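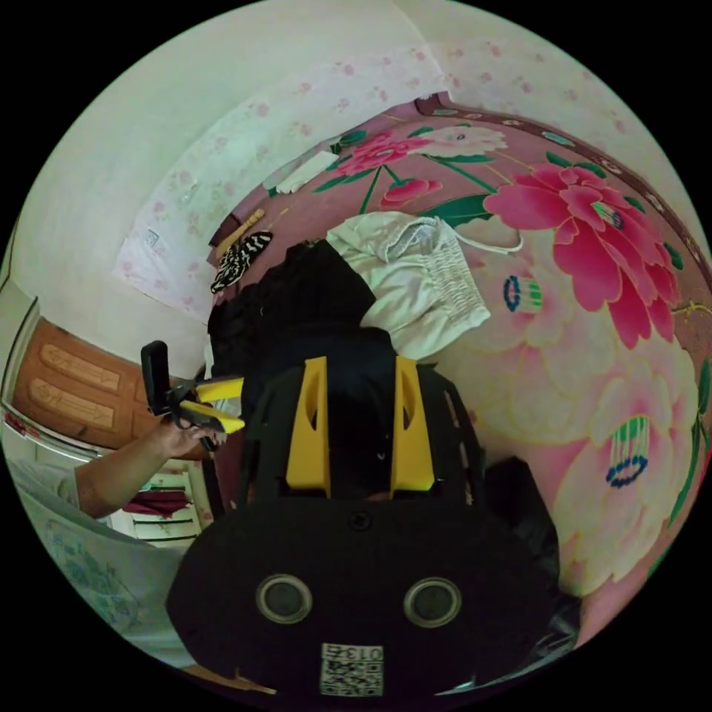

Sorting the black clothes

May 2020

I've been putting off the black pile for weeks. Everything else in the wardrobe is easy to sort by colour, but once the black things are in a heap on the bed they all look the same. Leggings, work pants, the good cardigan, the cardigan with the hole. The peony bedspread helps a bit, as at least dark clothes show up against pink.

My method is pretty basic. I pull one piece out, hold it up near the window and check the knees, elbows and collar. If it has gone grey or greenish it goes in the rag bag. If I'd wear it to the shops it gets folded. Anything I have to think about goes on the chair until the end.

Maya Nassar lent me her Pata shelf dividers last September and I still haven't given them back. They keep the folded stacks from slumping into each other, so jumpers are now on the left and pants on the right – same as before, only straighter.

The wardrobe is a narrow one and the top shelf is too high for me without a step. Winter doonas live up there with the spare pillowcases. I left that shelf alone.

Two things I want to fix next:

The bottom drawer, which sticks if you pull it from one side.

The coat hangers. I have far too many wire ones from the dry cleaner and they leave bumps in the shoulders of everything.

I also found the belt for my black dress, rolled up inside a sock. The dress went to the op shop last year, so the belt is going in the next bag.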